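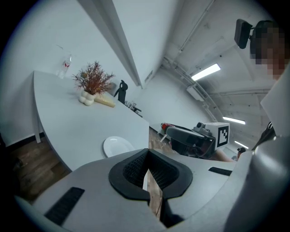 I caught the founder of Duvent between phone calls, and she was already laughing. Her little soap shop turns seven in September, and she still can't believe people buy the fig one. "It smelled like a wet basement for two years," she told me. "I kept fixing it — my sister begged me to quit!"

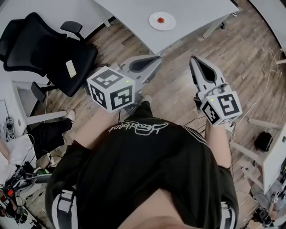 She grew up in Dinilgate, over a bakery, and says that's where her nose comes from (I believe her, she guessed my shampoo). These days she makes 34 scents, and Hidari, the smoky one, sells out first. Her own favorite? "Plain oatmeal. I'm boring!" Next up is a bar with mint in it, and she wouldn't tell me the name.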